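Section 8: Sprouting Seeds on Your Allero Tray Set

Welcome back! By now your Allero stand is put together and leveled, and you have probably been itching to get something growing. Sprouts are a lovely place to begin, and they will forgive a beginner nearly everything except being forgotten.

Before you start

You will need the small tray, its mesh liner, the lid, and one packet of seed sold for sprouting. Garden seed is often treated, so please don't use it here, however tempting that old packet in the drawer may look.

1. Wash the tray, liner and lid in warm soapy water and rinse them well.

2. Measure 2 tablespoons of seed into a bowl, cover with plenty of cool water, and leave it overnight. Lentils and mung beans like a full night; radish is happy with less.

3. Drain the seed and spread it over the mesh liner in a single layer. It will look like a stingy helping — trust us, it fills in.

4. Put the lid on with the vent open and set the tray on the middle shelf, out of direct sun.

5. Rinse with cool water morning and evening, tipping the tray over the sink each time until it stops dripping.

Caution: If the sprouts smell sour or feel slimy, throw the whole batch out and wash everything before trying again. Fine white fuzz on radish roots is usually just root hair, and it lies flat when rinsed.

6. When the sprouts are as long as you like them, give them one last rinse and let them dry on a clean towel before storing.

Storing your harvest

Any lidded food container will do. Line the bottom with a folded paper towel, fill it loosely, and keep it in the refrigerator. Most of us at Allero save the clear hinged kind from the grocery store and wash them for another go.
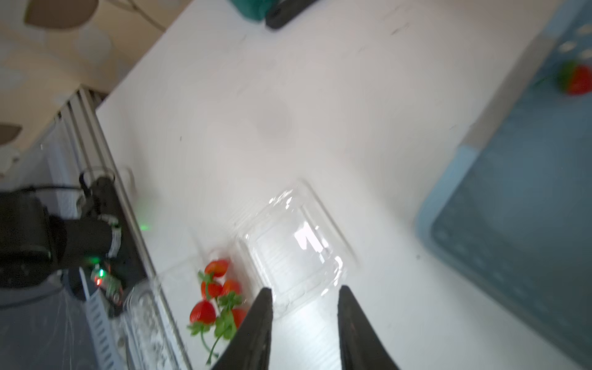 Clear hinged container, open.

Note: Replacement mesh liners are part no. 933. Please have that number handy when you write to us, along with the color of your stand.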